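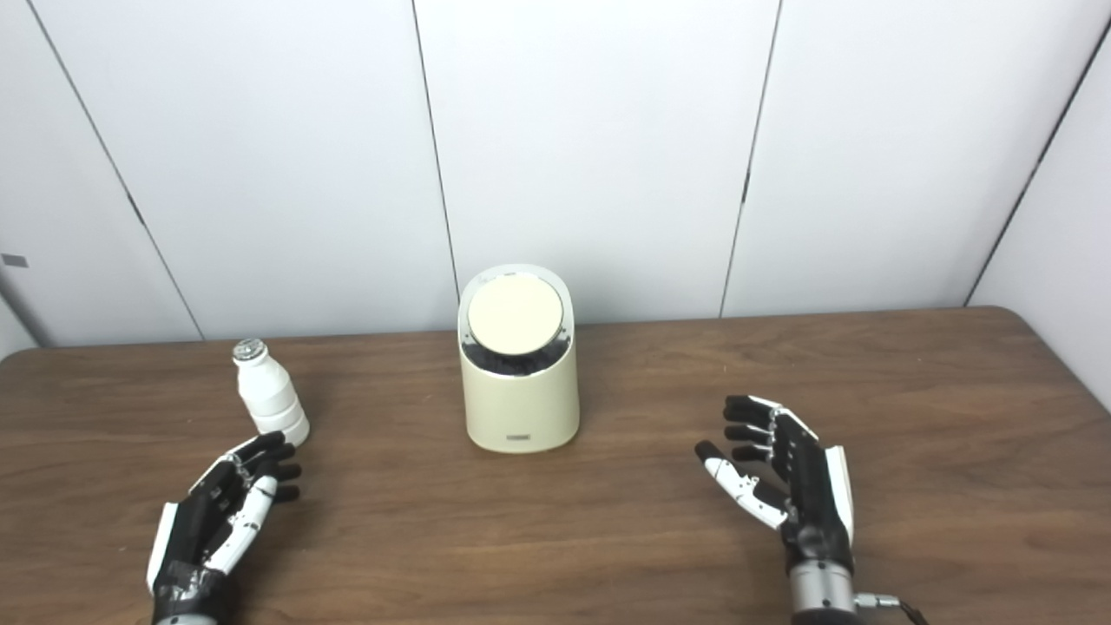

por Leif Amundsen — 12 jan 2023

Última atualização: janeiro, depois do comentário do Gøran (ver mais abaixo)

Escrevo isto à pressa, tenho o autocarro daqui a nada. Mas se não for hoje não é nunca.

O assunto é vitaminas. Ou melhor, a gaveta dos remédios, e o que acontece a uma pessoa quando decide arrumar a gaveta dos remédios em pleno inverno, com constipação, sem paciência nenhuma.

Foi na primeira semana do ano. Febre, nariz entupido, tudo. Fui à procura de qualquer coisa para a garganta e dei com uma colecção que não sabia que tinha. Pastilhas fora do prazo. Um xarope que veio comigo da casa antiga, duas mudanças atrás. Magnésio, que comprei porque o Helge jurava que lhe tinha acabado com as cãibras. Tomei quatro dias. Depois esqueci-me. É sempre assim comigo, quatro dias.

O Helge Isaksson, para quem não sabe, corre. Corre muito. E fala de suplementos como outros falam de vinho. Tenho carinho por ele mas sair de um jantar com o Helge é sair com uma lista de compras.

Bom, a gaveta. Despejei tudo em cima da cama. Frascos meio cheios, caixas vazias (porque é que guardo caixas vazias??), bulas soltas que já não pertencem a nada. Uma bula de umas gotas para os olhos, das gotas nem sinal. Comecei a fazer contas ao que aquilo tinha custado e ia nos 1227 quando parei. Coroas, atenção, não euros. Mesmo assim. Dava para umas botas, que bem preciso, as minhas metem água do lado esquerdo desde novembro.

E depois a parte chata, que é o que me fez querer escrever. O que se faz com isto?

A minha mãe deitava tudo na sanita. Toda a gente deitava, acho eu. Cresci a ouvir o xarope a ir cano abaixo. Hoje sabe-se que não se deve, que aquilo vai parar à água e os peixes apanham com o resto. O lixo normal também não é boa ideia. Farmácia, portanto. Levar à farmácia, que eles recebem.

Fácil de dizer. O saco ficou sete dias à porta de casa. Sete. Passava por ele de manhã, passava por ele à noite, uma vez levei-o comigo até ao elevador e voltei atrás buscar as luvas e deixei-o no chão do hall outra vez. O Mārtiņš, que me estava cá a dormir no sofá nessa semana, perguntou se eu ia de viagem.

Quando finalmente fui, a farmacêutica nem pestanejou. Pegou no saco, espreitou, tirou de lá as caixas de cartão e devolveu-mas. Papel é para o papelão. Os frascos com restos, sim. As bulas, também papel. Fiquei ali a separar cartão ao balcão com uma fila de gente atrás de mim a tossir. Não recomendo. Façam isso em casa.

Trouxe umas notas do que ela me disse, mais o que já fui fazendo:

- ver os prazos uma vez por ano, janeiro serve perfeitamente
- não passar comprimidos de um frasco para outro, mesmo que caibam, depois ninguem sabe o que é o quê
- escrever no rótulo o dia em que se abriu. Xaropes e gotas duram muito menos depois de abertos
- casa de banho é o pior sítio, por causa do vapor. A minha gaveta era na casa de banho, claro
- tomar nota do que acabou ANTES de voltar a comprar. Eu tinha três embalagens de paracetamol começadas

O que sobrou cabe agora numa caixa pequena, na prateleira de cima do armário do quarto. Seis coisas. Termómetro incluído. Pensos, um desinfectante, o paracetamol, o anti-histamínico da primavera, e uma pomada que o Aslak me trouxe das montanhas e cheira a cavalo. Essa fica por razões sentimentais.

Não quero com isto dizer que suplementos são treta. Não sou médico, não faço ideia. No inverno cá em cima a vitamina D dá jeito, foi a minha médica que mandou, e essa tomo. O que me irrita é o resto, o comprar por ansiedade. Uma noite mal dormida e lá vou eu encomendar melatonina, dois cliques, chega passado três dias quando já estou a dormir lindamente. Abro a caixa, sinto-me parvo, gaveta.

Acho que comprar já me acalma um bocado — e depois tomar já não é preciso. O Mārtiņš diz que faz o mesmo com livros de exercícios de gramática. Tem uma prateleira deles. Norueguês, nível um, todos.

Adenda: o Gøran Lindholm comentou que a farmácia dele pede para tirar as agulhas e os termómetros de mercúrio, que vão para outro sítio. Faz sentido, não tinha pensado nisso, não tinha nem uns nem outros. Perguntem na vossa antes de levarem o saco. E obrigado Gøran, como sempre.

Tenho mesmo de ir. Para a próxima falo do congelador, que está pior que a gaveta e tem lá umas amoras de que não quero saber a idade.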